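Robot Cell Technician, simulation and upkeep
Posted in August by Marina Chrysikopoulos
14 shares | 3 comments

We are looking for someone to help set up and look after one robot cell at Vastow. It is a single arm with a two-finger gripper, and it has a simulated twin that we keep in step with the real thing. The cell is called Monach. It practises household jobs, first in a rendered house and then in our workshop, and it needs a person who enjoys keeping both halves in good order. 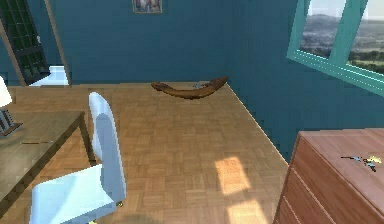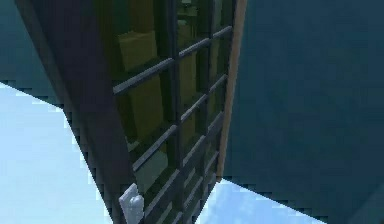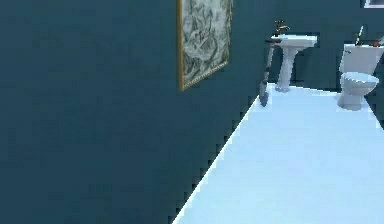
Three views from the simulated house.

The job sits between two desks that don't always talk to each other enough. On one side is the arm itself, with its bolts, cables, finger pads and a base plate that has to stay where we put it. On the other is the simulation, with its rooms, camera positions, collision shapes and joint limits. When the two disagree, the arm does something daft, and somebody has to work out which half is telling fibs. We would like that somebody to be you!

What a normal week looks like

Mornings start with the warm-up run. You bring the arm up slowly, watch it go through its full reach, and listen. You get to know the sound of a healthy joint quite quickly, and after that a tired one is easy to pick out from across the room. Then you run the reference check, where the gripper touches a set of fixed points on the bench and the software compares where it thinks it is with where it should be. If the numbers have drifted you find the cause before anyone else uses the cell. Sometimes the cause is a loose mounting bolt. Sometimes it is a worn finger pad, and once it was a cable tie that had crept under the base plate and lifted one corner by the thickness of a fingernail (that took us most of a day).

After that you carry any changes across to the simulation. Say we fit new fingers. The rendered ones have to match in length, thickness and grip, or everything the arm has practised will be slightly off. The same goes for cameras. If you move one on the real cell, its partner in the software moves too, and you write down both positions in the cell book. We do still keep a paper book. It has outlived two laptops.

There is plenty of tidying on the simulation side as well. Objects sometimes load a little above the surface they should rest on, or sink into it. Door hinges get set up back to front. A camera ends up staring at a wall when it ought to be following the work. You would go through the rooms one at a time, find these things, fix what you can and log what you can't. You don't need to be an artist for this. You do need patience, and a good eye for something that isn't sitting right.

Every 200 hours of running the arm has its proper service. We take off the covers, clean out the dust, check the belts and connectors, replace the finger pads, grease what should be greased and leave alone what shouldn't. It takes two people, and you would do your first few with me. I love service days – the cell is quiet, the kettle is on, and you get to see how the whole thing goes together.

The cell

The controller and the safety fence come from Stellent, and the arm is a Sarantis with a gripper we built ourselves. The gripper is on its third version. The first one dropped cups and the second one cracked them. The present one is much better behaved, though the left finger still needs its screw checking more often than I would like. If you have ideas about that, please bring them.

The simulation runs on a machine in the next room. It draws the house in a rough and ready way when we are in a hurry, with jagged edges and so on, and more smoothly when we have time to wait. For most upkeep work the rough version is plenty. You will learn when it matters.

Who we would love to hear from

You have looked after a machine of some sort and you liked doing it. It could have been a robot, but a packing line, a milling machine, a theatre lighting rig or a fleet of hire bikes would all tell us something useful. You can use a torque wrench and a multimeter properly. You can read a wiring diagram, slowly is fine. You can write short scripts, or edit somebody else's without breaking them, and you write notes that another person can follow on a day when you are off.

Experience with 3D software or simulation would be a real help, but we can teach it. We have done so before, with people who came to us from a garage and from a school science department, and both of them are now better at it than I am.

You will need a steady hand and be comfortable working inside the fence with the arm locked off. We are very strict about the lock. Each person who goes in carries their own key, and the cell can't be powered up until every key is back on the board. You would have full training on this before you touch anything, and you are always allowed to say stop. That goes for your first day as much as your fifth year.

The details

The post is full time, four days a week or five shorter ones, your choice. Core hours start at 9 in the morning. The cell rests on Friday afternoons, when we go through the week's faults together over cake and decide what to look at next. The post is permanent after a trial period of 3 months. There is step-free access to the workshop and the bench height can be changed. We are glad to talk about flexible hours around children, caring or study, and the simulation work can be done from home for part of the week once you have settled in.

Tools are supplied, and so are boots and glasses. You are welcome to bring your own screwdrivers if you are fussy about them. Most of us are.

How to apply

Please send a CV and a page or so about a machine you have looked after. Tell us what kept going wrong with it and how you tracked the fault down. We are much more interested in how you went about it than in whether you fixed it the first time, and a good story about a fault you never solved is very welcome. If writing isn't your thing, send a short recording instead.

We will invite some 4 people to spend a paid half day with us. You will meet the team, see the cell running, and do a small practical task on each side – changing and checking a pair of finger pads, then finding a fault we have put into one of the simulated rooms. You can ask questions the whole way through and use any notes you like. We send out the outline of both tasks beforehand, so you can come prepared.

If you aren't sure whether you fit, write to me anyway. I am happy to have a chat before you apply, or to show you round the workshop if you are nearby. Mark your message "Monach cell" and it will come straight to my desk.

Marina Chrysikopoulos
Cell lead, Vastow

Contact | Copyright Vastow | Back to top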